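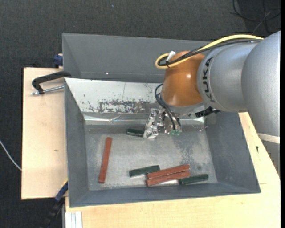 What the picking arm changed at Umari

I've worked in kitting at Umari for 13 years, so people keep asking me what I think of the KUKA. It has been picking blocks out of the gray bin since April, and I have an opinion now.

Kitting used to mean standing at a bin and sorting red and green blocks into trays for the assembly line. A good shift for one person was 1,033 pieces. My record was 1,340, on a Friday when I wanted to go home. By the end of that day I couldn't close my right hand.

The arm gets almost the same number as I did on a normal day. It's slower per piece but it doesn't stop for lunch. It has trouble when blocks end up side by side with no room between them for the fingers. Then it waits, the light comes on, and one of us walks over and spreads them out with a stick Ivars Eglītis cut for the purpose.

There were 7 of us in kitting before. There are still 7 on paper, but two are on loan to packing and I don't expect them back. Management says no jobs were lost, and that's true so far. Oliwia Pietrzak was moved to second shift, which doesn't work with her kids' school, and she's looking elsewhere. I don't know how you count that one.

My own job is mostly clearing stops, checking trays and filling in the log. I got four days of training from Tove Thorlacius at Tellorport, who was patient and let us make mistakes. I can restart the program and change the gripper fingers. I can't change the program itself, and I've asked for that course twice.

My hand is better. I sleep through the night. I also talk less at work, since we used to stand across the bin from each other and now we're spread out down the hall. Valdis eats lunch at a different time from me and I see him maybe once a week.

The pay is the same. We have a meeting about the new grades next month and I'll write again after it.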